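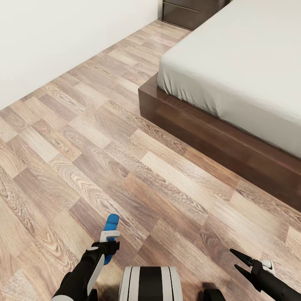
*Un lit bas et un parquet clair, vue de synthèse.*

# Foire aux questions -- Éditions Grondel, service des manuscrits

**Quels genres la maison publie-t-elle ?**

Les Éditions Grondel publient de la romance contemporaine, du suspense sentimental et du fantastique. La poésie et les essais ne sont pas examinés. Les textes destinés à la jeunesse relèvent de notre label Sopacua, qui dispose de son propre formulaire.

**Sous quelle forme faut-il envoyer un manuscrit ?**

Le texte complet est transmis par le formulaire en ligne, accompagné d'un synopsis de deux pages. Les envois postaux ne sont ni lus ni retournés.

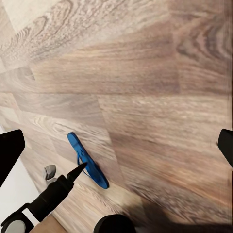 Le nom de l'auteur, ou le pseudonyme retenu, doit figurer sur la première page du fichier. Tout manuscrit écrit à plusieurs mains porte la mention de l'ensemble des coauteurs.

**Quel est le délai de réponse ?**

Le comité de lecture rend son avis dans un délai de 16 semaines. Les manuscrits reçus en avril sont examinés avec ceux de la session suivante. Aucune réponse n'est donnée par téléphone.

**Puis-je soumettre un texte déjà autoédité ?**

Oui, à condition que l'auteur détienne l'intégralité des droits et qu'il retire l'ouvrage de la vente avant la signature du contrat. Le roman *Ernmont*, de Bayu Sembiring (214 pages), a été repris selon cette procédure.

**Comment un blog peut-il accueillir un auteur de la maison ?**

Les demandes d'entretien, d'extrait ou de tournée virtuelle sont adressées à Ji-hoon Kang, chargé des relations avec les blogs, au moins sept jours avant la date de publication souhaitée.

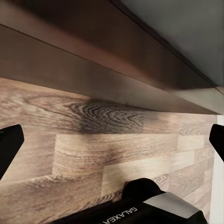 L'extrait fourni est reproduit sans coupe, avec la mention de l'éditeur et le lien vers la fiche du livre. Les exemplaires de presse -- numériques uniquement -- sont nominatifs et ne peuvent être cédés.

**Les séries sont-elles acceptées ?**

Seul le premier tome est évalué. Pour la série *Grerkberg*, le contrat du deuxième tome a fait l'objet d'une négociation distincte.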